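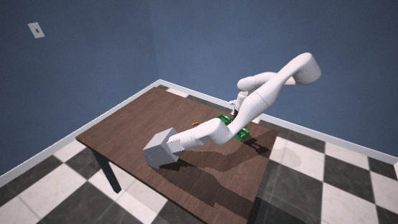

I finally wrote down why I lost the league

Our keeper deadline isn't until summer, so this is the dead part of the year for fantasy football. Which is exactly when I start digging through old spreadsheets and getting mad all over again.

I scored 2,336 points last season. That was the most in the Tramlow league, and I finished fourth. Fourth! The guy who won it all snuck in as the last playoff seed and got hot for three weeks, and yes, I congratulated him, and yes, it took me a couple of days.

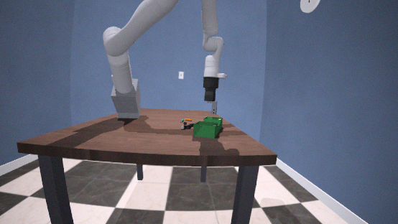 Thái

4/1/26

Okay so after going back through every week, I can blame bad luck for maybe one loss. The rest is on me, and most of it happened in November.

I had two running backs on bye the same week and a tight end who was "questionable" for what felt like a month. I knew about the byes back at the draft. I even put a little yellow box around them in my sheet - and then I just forgot to look at the sheet. I started a backup receiver in my flex spot who got me 2 points. I lost that one by less than a touchdown, and it cost me the first-round bye in the playoffs.

The other thing is the waiver money. We each get a season budget for blind bids, and I ended the year with $52 sitting there. You can't carry it over. There was a rookie back I wanted in the middle of the season and I bid $30 and felt very smart about it, and somebody else went a few bucks higher and rode him all the way to the semifinals. Against me, naturally.

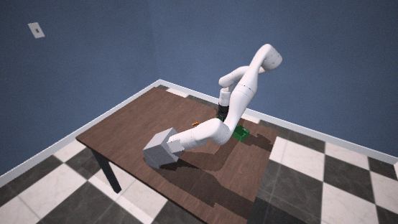 What I'm changing this year

First, I'm spending the money. If I like a guy in October I'm bidding like I like him. I'd much rather be broke by Thanksgiving with a decent bench.

Second, one quarterback. I carried two all season because I was scared of an injury, and the backup never started a game for me outside of the bye. That's a roster spot I could have used on any of the pass catchers I dropped and then watched go off for other teams.

I'm also going to stop drafting a defense before the last couple of rounds, which I say every single spring, so we'll see.

As for keepers, I'm leaning toward my top receiver in the fourth round and probably not the running back, even though everyone in the group chat thinks I'm nuts for letting him go back into the pool. His price goes up two rounds this year and he already looked slow to me in December. If you've got a different take, leave it in the comments. Unless you're in my league, in which case he looked great and you should draft him early.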